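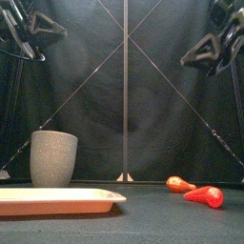 Lodholm Building, Owners' Meeting
Minutes, April

Meeting opened at 6:35 p.m. in the ground floor meeting room.
Chair: Fitriani Pillai
Minutes: Dimas Sitompul
Quorum confirmed by the managing agent, Hartono. Proxies were accepted as lodged.

1. Minutes of the previous meeting
Accepted with one correction. Under item 5, "supply riser" should read "return riser." The corrected copy replaces the one in the shared folder.

2. Matters arising
2.1 Roof drain, north side. Cleared and the strainer refitted. Closed.
2.2 Street door closer. The replacement closer is fitted but the latch speed is still too high. Hartono to ask the locksmith to return under the original work order. Open.
2.3 Storage cage numbering. Unit 9 and Unit 11 still have each other's cage on the plan. Both owners have agreed to keep the cages they use now. The plan is to be amended.

3. Hot water recirculation
3.1 The report from Stidamix was circulated before the meeting and taken as read. The consultant attended for this item only.
3.2 The complaint concerns slow delivery of hot water on the upper floors of the east stack. The report finds that the balancing valve on the east return is seized in a nearly closed position. Flow on the west stack is normal.
3.3 Return temperature on the east stack was logged at 42 degrees Celsius at the lowest point in the early morning. The consultant considers this too low for a recirculating system and recommends that the fault be treated as a priority item and not held over for the planned pipe work.
3.4 Two options were presented.
Option A: replace the east balancing valve with a like-for-like manual valve and rebalance both stacks by hand.
Option B: replace the valves on both stacks with thermostatic balancing valves and add isolation valves on either side of each.
3.5 The owner of Unit 6 asked whether Option A would need to be repeated. The consultant replied that a manual valve holds its setting but has to be adjusted again whenever the pipe layout changes, and the planned work on the west stack would change it.
3.6 The owner of Unit 14 asked for the pump to be checked before money is spent on valves. The consultant stated that the pump was tested and runs at its rated speed. The test sheet was missing from the circulated report and will be sent on.
3.7 Resolved: Option B adopted, subject to a fixed price. One owner voted against and asked for this to be recorded.
3.8 The hot water will be off on both stacks during the work, between 9 a.m. and 4 p.m. Notice is to be posted in the elevator and sent by email. The owner of Unit 2 works from home and asked for the date as early as possible.

4. Pipe insulation, basement
4.1 Insulation is missing on the return line between the plant room and the bicycle store. It was removed for a leak repair and not replaced.
4.2 Gotico quoted $700 for supply and fitting, including the elbows. A second quote was requested but has not arrived.
4.3 Resolved: accept the Gotico quote without waiting. The bend above the bicycle store door must be finished flush so that the door clears it.

5. Water meters
5.1 The meter readings for Units 3 and 8 were estimated in the last billing period. Both owners were out on the reading day.
5.2 The agent presented a proposal for remote-read meters. Discussion covered the battery life, who may see the readings, and whether existing meter bodies can be kept. No vote was taken. The agent is to come back with answers in writing.
5.3 Until then, owners who cannot be at home may send a photograph of the dial. The serial number must be legible.

6. Laundry room
6.1 The floor drain backs up when both washers empty together. The trap was cleaned and the problem came back. A camera inspection of the branch line was approved.
6.2 The dryer vent screen is to be added to the monthly inspection sheet.
6.3 A request to extend laundry hours to 11 p.m. was declined. Hours stay as posted.

7. Reserve fund
7.1 Hartono reported that 100 percent of the quarterly contributions have been received.
7.2 Option B under item 3 will be paid from the reserve. The insulation under item 4 will be paid from the operating account.
7.3 The question of raising the contribution was deferred until the price for the west stack pipe work is known.

8. Other business
8.1 Bicycles without a tag will be moved to the rear of the store. Tags are available from the agent.
8.2 The bulb outside Unit 12 has been reported again. The fitting is to be tested before another bulb is put in.

Actions
D. Sitompul: amend storage plan; post corrected minutes; draft hot water notice.
F. Pillai: sign the Gotico order; obtain fixed price for Option B.
Hartono: door closer; drain inspection; written answers on meters; fitting outside Unit 12.
Stidamix: pump test sheet; valve schedule with sizes.

Meeting closed at 8:10 p.m. Next meeting to be called by the agent once the Option B price is in.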